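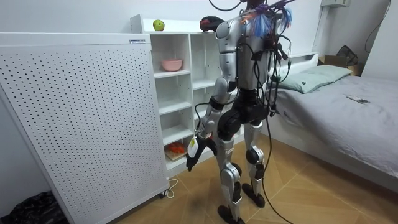 Pavithra Marar wanted it minuted first that she's against adding a second night at Dranberg until the first has sold out. Said the band were told one night, the setlist was built for one night, and the guitar tech is only booked till the morning after. Noted.

Band and management meeting, 13 February 2018

Apologies: drummer (in transit). Last minutes taken as read.

1. October dates
Skoslow confirmed, deposit in. Bolger still waiting on the venue contract, promoter chasing. Dranberg as above. Leave second night as a hold, review when presale figures come through. Agreed, Pavithra still not keen.

2. Support
Handa have said yes to the whole run, 30 minute set. They want to use our drum riser, fine, but not the kit. Their merch goes on the same table as ours, venue cut to be sorted seperately. Need their tech rider by end of month, last one was out of date.

3. Setlist
24 songs on the long list. Too many. Two off the first album to stay whatever happens. Ballad moves to the encore. Argument about the instrumental, left open. Keyboards asked for a proper gap before the acoustic bit to retune, last tour it was a scramble every night.

4. Live recording
Skoslow has a decent desk and will give us multitracks. Question of whether we put anything out from it. Label not asked yet. Bass player happy so long as he hears the mixes first. Action: PM to email label.

5. Van and crew
Same van as before if the gearbox is done. Two crew plus merch. Hotel for Bolger is miles out, look for somthing nearer.

6. AOB
New shirts, black again. Back print too small on the proof, send back. Guest list to close at noon on show days, no exceptions this time.

Next meeting after the presale, PM to send round dates.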